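To: Onside users list
Subject: Re: [onside-users] Foam popping and long sim times on harbour shot

Hello all,

Sorry for the slow answer, I had a delivery to get out of the door and then slept for what felt like most of June.

> I have a harbour wall with waves hitting it and the foam keeps
> popping on and off between frames once the water drops back.
> The splash itself looks fine. I'm on the Breteo solver with the
> foam as a second pass, and I've pushed the substeps up until each
> frame takes for ever, with hardly any change. Is this a substeps
> problem at all, or am I looking in the wrong place? The shot is
> 223 frames and I can't keep waiting overnight to find out that
> I've made it worse.

I don't think it is a substeps problem, no, though I can see why you went there first, as I did exactly the same on my first big water job and lost the better part of a week to it. Put the substeps back to where they were when the splash looked right. You'll get your evenings back, and it will make the rest of this much easier to try out.

What I suspect is the foam lifetime being driven by speed. In the second pass, Breteo looks at how fast the water is moving under each foam point and takes life away when it goes quiet. That's fine on open sea, where nothing ever really goes quiet. Against a wall you get that moment when the wave has climbed as high as it wants to and hangs there before falling back, and for a frame or two the speed is next to nothing. The foam thinks its job is done and dies, then the water starts down, speed goes up, and a whole fresh lot is born in nearly the same place. That's your popping. If you colour the foam points by age and scrub slowly through the top of the splash you should see it plainly: old points going, and a flush of brand new ones straight after.

The cure that has worked for me is to stop the speed from having the last word. Set the minimum age to something sensible (I use 100 frames for a harbour, more for anything seen from far away) and let the speed only affect points older than that. Then bring the birth rate down by a good half, because you'll now be keeping a lot of foam that used to be thrown away and it mounts up quicker than you'd expect. I ended up with a lovely thick white carpet across the whole basin the first time, very pretty, and quite useless for the shot! 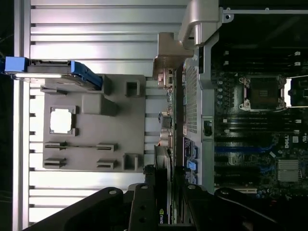

The other thing to look at is the collision wall. If you built it as a single thin plane, please give it some proper thickness, at least three or four voxels deep. With a thin wall, a few points get through to the far side on the fast frames and are then deleted because they count as being inside something solid. It's easy to miss, as the water surface hides it, but foam is drawn as separate points and you notice every one that goes. I model the wall as a plain box set a little way back from the visible stonework and keep all the nice chipped edges for the render only. The solver doesn't care about your chipped edges, and they slow it down terribly.

While you're there, check that the wall isn't animated, even by accident. Somebody on this list (it may have been a couple of years ago now) had a wall parented to a camera rig with a very small amount of shake on it, and the foam looked as if it was boiling. I only mention it as it took a dozen messages to find.

As for the waiting, you really don't need to run the whole shot to test this. Cache the main water once, leave it alone, and only rerun the foam. The second pass reads from the cache quite happily, and you can start it part way through as long as you give it a few frames to settle before the bit you care about. Pick one wave, the nastiest one, and work on that until you like it. I also drop the foam count to 1,000 or so points for the first few goes. It looks dreadful, but popping shows up just as well with a handful of points as it does with millions, and you can play it back at full speed and trust your eyes.

On the size of the cache, I'd be interested to hear what you're getting. My last harbour came to over 330 gigabytes before I noticed I was writing out vorticity on every frame, which I wasn't using for anything. Switching off the channels you don't need is in the output tab, near the bottom, under a heading that doesn't sound at all like what it does. Keep velocity, as you'll want it for the motion blur, and keep age for the shading. I'd let the rest go.

One more small thing and then I'll leave you in peace. If you're shading with the Arkholm foam material, have a look at the fade setting. It has its own idea of lifetime, quite separate from the solver's, and if the two don't agree you can have perfectly steady points that still wink out at render. Set the fade to follow the age channel and not the frame number. The old Rautiainen whitewater notes go into this a little, and they're still worth reading even though half the menus have moved since they were written. I believe there is a copy in the list archive under the shading thread, but do shout if you can't find it and I'll dig mine out.

If none of that helps, could you post your foam settings and the scale of the scene? I've been assuming you're working in metres. If the harbour came in from a model in centimetres then a good many of the numbers above will be wildly off, and we'd better start from there.

Good luck with it, and do let us see the splash when it's done. I'm very fond of a good harbour wall.

All the best from a rather damp corner of the list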